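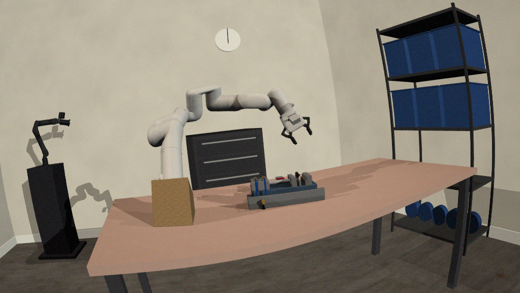
Handout 3: Setting Up the Vise Cell (and Keeping It Set Up)
Reading time: 5 minutes

Last week's session ended with the arm moving confidently to a place where the vise had been in August. Robots are loyal in this way. So we begin with the dull part, which is worth most of your marks.

The Bozkurt exercise runs first in simulation and then on the real bench. The simulated cell will forgive you for skipping a check. The bench sends an invoice.

1. Base frame first

Confirm where the robot thinks its own base is. In the simulated cell the base sits behind the table, so every reach toward you is a reach over the table edge and over whatever has been parked there. Load the cell file fresh. Do not inherit your neighbor's copy, however generously it is offered.

2. Teach the vise

The vise gets its own frame, with its origin at a corner of the base. Three points: origin, a point along the rail, a point across it. Pick the second point as far down the rail as you can reach, or a small error at the origin grows into a large one at the jaws. Write the three points in your log by hand. Paraschiva Sârbu will ask to see them, and "they're in the software" has never yet gone well.

3. Fingers open, then approach

Open the gripper before the approach move and keep it open until you are at grasp height. The hover point goes above the assembly with a clearance of 200 mm. Spread fingers take up more room than closed ones, a fact rediscovered each year at the expense of the jaws.
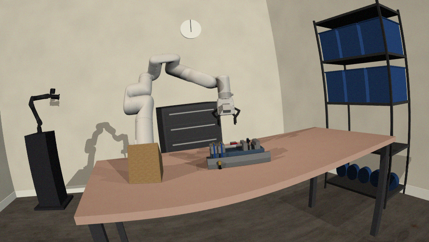 Fig. 2. Gripper open above the vise assembly, wrist pointing straight down.

Check the wrist from two views before you descend. From a single view a tilted wrist can look perfectly vertical, particularly if you would like to go to lunch. If the tool axis is off, fix the tool frame. Do not fix it by nudging the vise frame until things look right; you will then have two wrong frames that agree with each other, and Eilidh Dalgleish will spend her evening finding them.

4. Obstacles

Anything on the table belongs in the collision model, including the block. Give it a margin of 5 cm on each side. The planner will happily route an elbow through an object it has never been told about, and the path will look lovely.

5. Looking after the cell

Re-teach the vise frame after any of these:
- the vise has been moved, leaned on or "straightened"
- the fingers have been changed
- the arm has stopped on a collision, however polite

Run the hover move at low speed afterward, twice. Keep the old frame under its own name until the new one has passed — overwriting it is quick and the regret is slow.

Logs are due 8th March, on paper, in the Trerkby tray.

Comments (3)

Duangjai Boonchu: Is the margin in section 4 also for the shelving, or only for things on the table?

Sevim Kılıçarslan: Shelving too. If your arm gets near the shelving, come and see me anyway.

Zuweira Issahaku: My second point was halfway down the rail and the jaws came out wrong, as promised. Redoing it tonight.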